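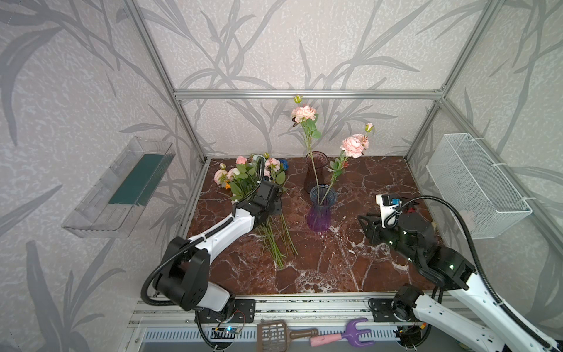

Cemdale sets new rules for artificial flowers at town cemetery

March 21, 2023

CEMDALE — Artificial flowers will be allowed at Cemdale's town cemetery for only part of the year under rules approved by the town council on a 4-2 vote.

Under the new rules, silk and plastic arrangements may be left on graves from the start of November through the end of March. For the rest of the year, only fresh flowers and potted plants will be permitted at ground level. Artificial flowers in a vase that is fixed to the headstone can stay all year.

The parks department, which runs the cemetery, asked for the change last fall. Its written report said mowing crews filled 77 trash bags with faded or broken arrangements last season, and that wire stems in the grass had damaged mower blades on 6 occasions. Two of the mowers were out of service for more than a week while parts were on order.

"We have no quarrel with silk flowers," said Rachid Lamrani, the town's parks superintendent. "Our trouble is with what ends up in the grass in July. The wind takes them off one grave and we find them four rows over, and then we can't tell where they belong."

Crews will remove artificial flowers from the ground during the first full week of April each year. Anything in good condition will be tagged with the row number and kept in the equipment building for 20 days, where families can pick it up on weekdays between 8 a.m. and 3 p.m. Items not claimed in that time will be thrown away. Wreath stands and plastic baskets fall under the same rule.

An earlier version would have banned artificial flowers completely. It was dropped after a public hearing at which most of the speakers were against it. Several said they live too far away to bring fresh flowers more than once or twice a year, and others pointed to the cost. One woman told the council she changes the flowers on her parents' grave every season and didn't want to be treated the same as people who leave them until they turn white.

The two members who voted no said they would have liked to see the cemetery try more trash barrels and a second cleanup day before limiting what families can bring. There are now barrels at the main gate and beside the Soriano Street entrance, but none in the older section on the hill.

The council did agree to pay for two more water spigots, one of them on the hill. Visitors there now carry water up from the gate. The work is expected to be done before Memorial Day.

Veterans' flags and the metal markers that hold them are not affected. Glass containers were already banned and remain so. Solar lights, which came up at the hearing, are not covered by the new rules — the council put off that question until it reviews the rest of the cemetery code.

Signs listing the dates will go up at both entrances before the end of the month. Copies of the rules can be picked up at the town clerk's office, and a notice will be mailed to plot owners whose addresses are on file. Owners who have moved are asked to call the clerk with a current address.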